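From: Maëlys Aubert
To: brerkero-players
Date: Saturday, May 23, 2026
Subject: Re: [brerkero-players] Save files after the Flusadham patch

Replying to the list because three people have now written to me privately with the same problem.

On Thursday, Pons wrote:
> I installed the new patch for Brerkero last night and my main save
> won't load. It gets to the loading screen with the lighthouse, sits
> there for a minute and drops me back to the title. The autosave from
> the day before does the same thing. My son's save on the same
> console is fine. He hasn't been to the Flusadham expansion area yet
> and I have, so I'm guessing that's the difference. Is there a fix,
> or do I have to start over? I've got 54 hours in this one and would
> rather not.
>
> Also, has anyone worked out whether the ferry upgrade is meant to
> cost 830 shells now? It was a lot cheaper before.

You don't have to start over, but please don't save over anything until you've read the rest of this.

Your guess is close. Going to Flusadham is fine on its own. The trouble comes if you left the harbour with an unfinished cargo job and then saved at one of the inland camps. The patch changed how cargo jobs are stored, and the game can't match the old job to the new list. I have two saves from the same evening, one made before I took the salt delivery and one after. The first loads and the second doesn't.

What worked for me on console:

Turn off automatic cloud syncing before you do anything else. If the broken save has already gone up to the cloud, leave it there and don't download it to a second machine.

Go to the load menu and look for a manual save made at the harbour office. Those are kept in a separate slot from the camp saves, and a lot of people forget they have one. You need to scroll past the autosaves to get to it.

Load that save, talk to the harbour clerk and cancel every open cargo job. You lose the deposit on each one. Then sleep once at the inn so the day rolls over, and save in a new slot.

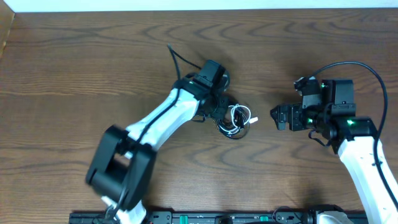
White arm and cable over the medium brown tabletop

If you don't have a harbour save it gets harder. On PC you can roll back to the previous version from the beta menu, load your camp save there, cancel the jobs and then update again. I did this with a copy of a broken save and it came through with everything except the map pins. On console there's no way to roll back that I know of. If you own the disc you can delete the game, reinstall with the console offline and play the unpatched version, but you will lose the expansion until you reconnect, and a save made inside the expansion won't open without it. So that only helps if your save is on the mainland.

The developers have the problem on their known issues page, with no date. The last time something like this happened, in November, the fix took a couple of weeks.

On the ferry: yes, 830 shells is the new price and it's in the patch notes, near the bottom under economy changes. I don't mind it as much as I thought I would. The long-haul jobs pay better now, and the second hull gives you 5 extra cargo spaces where it used to give you 2. If you were planning to buy it early for the fishing, wait. The fishing quests don't need it until the northern islands open up.
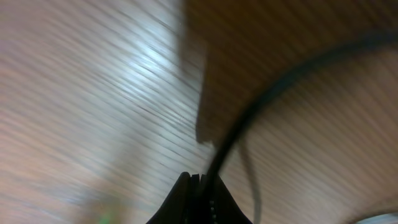 Black gripper, pale wood behind

A few smaller things from the patch, for those who haven't installed it yet:

The text size option now works in the journal and in shop menus. It still does nothing on the map.

Brerker, the travelling merchant, no longer vanishes if you talk to him while it's raining. He does still sell you the same lantern twice.

Controller vibration is back on by default, even if you had turned it off. Check this before you play late at night with the thing sitting on a coffee table.

Frame rate in Flusadham town is better during the day. At night, with the market open, I see the same stutter as before - mostly when turning the camera quickly near the fountain.

Pons, if you try the harbour save, could you tell the list whether your crew were still aboard afterwards? Mine were, but I only had the cook and the navigator, and someone on the forum says the third crew member goes missing and has to be hired again.

Maëlys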